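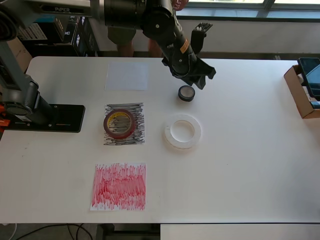

Practice table, with the red roll on the black scribbled sheet

Is the Furnholm Vilis kit worth it for a beginner with two arms?

Posted by muddyboots_mt, 17 April 2019

I've been reading up on the Vilis kit from Furnholm and I'm pretty excited! It's the one with the task cards and the teaching software, where you guide the arm through a job a bunch of times and it learns from your runs. The jobs look like stuff I already have at home (tape rolls, paper, jar lids), and I love that. I have two small arms and a folding table. Two things I can't figure out from their page: does the starter plan cover both arms, and how many runs does it take before a simple "put the roll on the paper" job starts working? I'd also like to know if I need their printed sheets or if any paper will do.

tinplate_otter

Got mine in March and I'm having a blast with it. The starter plan covers both arms, but you set them up one at a time, so save an evening for that. For one roll onto one sheet I recorded 105 runs and it was decent. At 200 it was good enough that I called my neighbor over to watch. Any paper works! Scribble on some with markers if you want, I mixed plain sheets in with colored ones and it coped fine. What did matter was moving things between runs. My first batch had everything in the same spot, and the arm went right back to that spot even when the roll was someplace else. I threw that batch out and started over.

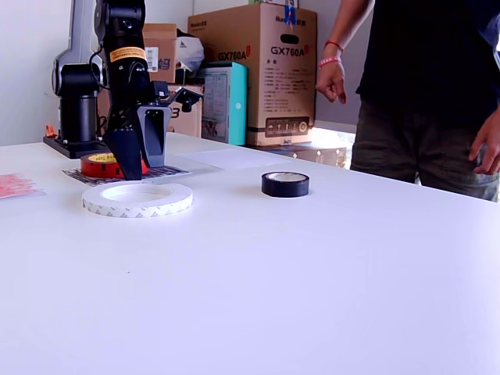

Gripper at the red tape, black electrical tape off to the side

Go with fat rolls first. A tall, wide roll gives the fingers something to grab. Save the lids and the skinny rolls for later, mine slid away from the gripper over and over.

quarterinch

yes on both arms. any paper.

h_sandoval_shop

Agree with most of what's up there, except I'd skip the extra card pack. I bought the Lepik one and used 6 cards out of the whole box. You can make up your own jobs in a minute.

Storage is the part to watch. My folder hit 2452 files before I cleaned it up, and the Vilis software got slow opening it. Carnell does a paid backup plan that plugs right in and I've been happy with it, but a plain external drive does the job too. Also tape your cables down before you start. Have fun with it, it's a great little kit!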